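Small office networks - notes for Prumley evening talk, Oct 25, 2024

Start w/ thanks to Liesl Auer for the room. Mention tea at the back. Don't rush the first bit!!

Why bother with cables. Wifi at the Hollis office kept dropping, everyone blamed the provider. Wiebke moved two desks onto wired, complaints stopped that week. Ask who's still all wireless, show of hands.

What you need. Small switch or adapter, a patch lead, somewhere to put it. Cheap stuff is fine. Check the plug before you buy a new box - the little clip snaps off, lead looks ok but creeps out of the port. Boot over the clip helps. Push till it clicks, then tug gently. 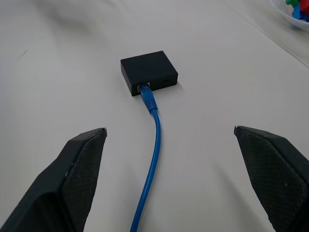
Cable runs next. Leave slack, no tight bends, never under a chair leg. Colours - pick one per job and write it down somewhere. Ilir's rule at Lakimel was blue for desks, and it lasted untill someone ran out of blue. Tell the cupboard story if time, otherwise skip.

Labels. Both ends. Both! Masking tape is fine for a day, goes gummy after that.

Costs - Hollis came in at 1,166 all in, quote before that was 1,433. Difference was mostly labour, we did the pulling ourselfs. Ona has the reciepts if anyone asks.

Faults. Swap the lead first, then the port, then ring somebody. Allow 13 mins for questions. Rainer locks up after so keep it moving, last question then coats.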